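Fixing a gripper that stalls or drops parts on the PC teardown cell
Wedidville bench notes, February 2019
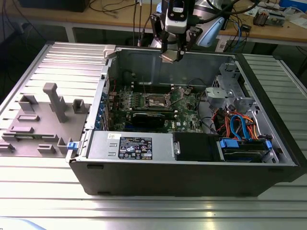 Tower on its side against the fixture plate, gripper over the back of the case.

Quick writeup so the next person doesn't lose an afternoon like I did. Applies to the Sturwood teardown cell, two-finger gripper, any desktop tower with the side panel off. If yours is the Rasley cell the menus are different but the order of checks is the same.

What went wrong

Arm went down for the hard drive, fingers closed, controller threw fault 352 (grip force timeout) and the arm just sat there holding the carrier half out. Hit reset. Fingers opened on reset. Drive fell back into the case and landed on the SATA cables. One connector bent, drive ok as far as I can tell.

Two seperate problems. One, the case had crept away from the plate so the pick point was off and one finger was riding on the carrier edge. Two, reset opens the gripper by default. The second one is the one that can hurt you, so do that first even if your picks are fine.

Before you touch anything

- E-stop in. Not pause. Pause keeps the servos live and it will finish its move when it clears.
- If the gripper is holding something, get a hand under the part from the side, never from under the wrist. Or slide a foam block in. Foam is better.
- Tower unplugged, obviously. Leave the power supply closed up, the capacitors inside can hold charge and there's nothing in there you need.
- Sheet metal edges inside these cases are sharp. Gloves.

Step 1. Get the part out of the fingers

With the e-stop in, use the manual release on the gripper body. Quarter turn, slow. The fingers go slack all at once near the end of the turn. Take the part away, put it somewhere off the table, then back the release to where it was. Forget that and you get fault 4 on startup and think you broke something else.

Step 2. Turn off open-on-reset

Power up with the arm clear of the case. Setup, Tool, Fault Behavior. You want HOLD ON RESET. Ours was on OPEN, which is how Weidemann ships the controller. Save, then cycle power. It does not take effect until you cycle power and the screen doesn't say so.

Check it: close the gripper on the foam block, trip the e-stop, release, reset. Should still be holding. If it drops the foam go back and look whether the save went through. Mine didn't the first time — wrong user level, it lets you change the setting and then quietly throws it away.

Step 3. Square the case to the plate

The case has to butt up flat on the plate's edge, full length. Slide it in by hand and press at both ends. Run a strip of paper down the joint. Paper goes in anywhere, the case isn't seated.

Things that kept mine from seating:
- a screw head under the case
- grit in the slots of the table top
- the case feet, if it's lying on the side that has them
- plate bolts loose, so the plate moves and not the case

Snug the plate bolts to 7 Nm. Don't lean on them, the plate is printed and it'll crack around the holes. Look for cracks while your down there.

Step 4. Look at the finger pads

Wipe with alcohol, let dry. Shiny pads slip. If a pad is lifting at a corner change both, not just the bad one. Then close the fingers on nothing and look from the side. Pads should meet flat. If the tips touch first and you can see light behind them, the finger screws have backed off.

Step 5. Re-teach the pick

Only after 3 and 4, otherwise you're teaching it the wrong spot.

1. Jog above the hard drive at 10 percent speed.
2. Come down until the pads are level with the carrier. Watch the camera unit against the drive cage, easy to clip it on the way down.
3. Close at low force. Neither finger should push the carrier sideways. If it moves, open, shift, try again.
4. Save over the old point. On ours that's 711. Don't make a new one, the program won't call it.
5. Raise and run the pick once, slow, thumb on the e-stop.

Cables. Move any SATA or power cable that crosses the carrier before you run. The arm can't tell a cable from a carrier and it'll pull on both. Unplug the drive first too, a pull against a plugged connector will give you 352 every time and it isn't a gripper fault at all.

Step 6. Test

Ten slow picks with a scrap drive, then ten at full speed. Trip the e-stop in the middle of one with the part in the air. Part stays put, you're done.

Still getting 352?

Check the air line if yours is pneumatic. Check the force timeout in the Tool menu, should be up to 4 seconds, ours had been knocked down to 1. After that it's probably the grip sensor cable at the wrist, wiggle it with the arm stopped and watch the reading. If it jumps, replace the cable. Don't tape it.

Edit: step 2 has to be redone after a firmware update. The July one put it back to OPEN.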